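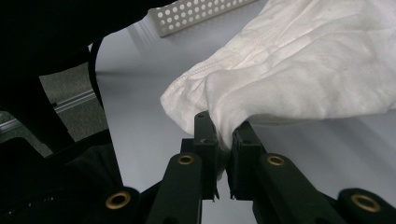 Moving an old 401k to an IRA, do I do it all at once or in pieces?

Posted by Areeba Rajput

Left my job in November, still have the 401k sitting with the old plan. Balance isn't huge. It's in one target date fund and I think also a stable value fund, the statement is confusing. I already have a traditional IRA at a different place that I put 200 a month into.

The old plan says I can do a direct rollover or they mail me a check. The woman on the phone said the check would be "made out to you or for your benefit" and I didn't catch the difference and then the call dropped. Been on hold 40 minutes since and gave up.

Also there's a loan on it. Small one, 22 payments left. Do I have to pay that off first or does it just roll with the rest? I'm 40 if that matters. Not trying to cash anything out, just want it in one place so I quit getting two sets of mail.

Last thing, my brother in law says wait till the market is up before moving it. True?

Kári Egilsson

Direct rollover. Don't let them make the check out to you personally. If it's payable to you they have to hold back 20 percent for taxes, and then you've got 60 days to put the whole amount in the IRA, including the part they withheld, out of your own pocket. You get the withheld part back when you file but thats a long wait. Whatever you don't replace counts as a distribution, and under 59 and a half there's usually a 10 percent penalty on top.

"For your benefit" is the good one. It'll say the name of the IRA company, FBO Areeba Rajput. Can still come to your mailbox, you just forward it. Put the IRA account number on the memo line. Mine sat three weeks because I didnt.
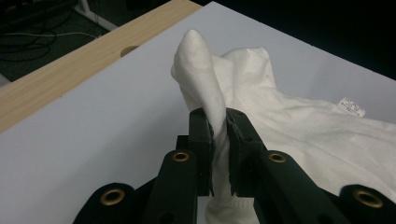
Call the IRA place first, not the old plan. They'll give you the exact wording for the check and the mailing address, and a lot of them will get on a three way call so you aren't stuck on hold by yourself. Ask if the 401k has any Roth money in it too. That part goes to a Roth IRA, separate check.

On the loan, it doesn't roll to an IRA. IRAs can't hold loans. Ask the plan if they let ex employees keep making payments, some do. If not they'll subtract what you owe from the balance (called an offset). You'd have until your tax due date, with extensions, for the year the offset happens to put that amount in the IRA from other money, and then it isn't taxed. Get the date of the offset in writing.

Tanveer Gilani

just do it all at once, i did mine in pieces and got a fee each time. 40 bucks a pop

Ilse Fuchs

Agree with Kári on the check. About your brother in law, no. You're selling in one account and buying in the other, so if prices are down you sell low and also buy low. What matters is the gap in between when you're in cash, could be a week or so. Could go either way, can't plan for it.

Do NOT forget to actually invest it once it lands. Rollover money shows up as cash and just sits there. My sister's sat for over a year, she thought it was in the fund the whole time. Log in, check the settlement balance, buy whatever you were going to buy.

And look up what the stable value fund pays before you leave. You can't get those in an IRA. Probably not a reason to stay but worth knowing. Save the 1099-R when it comes, should have code G in box 7 for the direct rollover part.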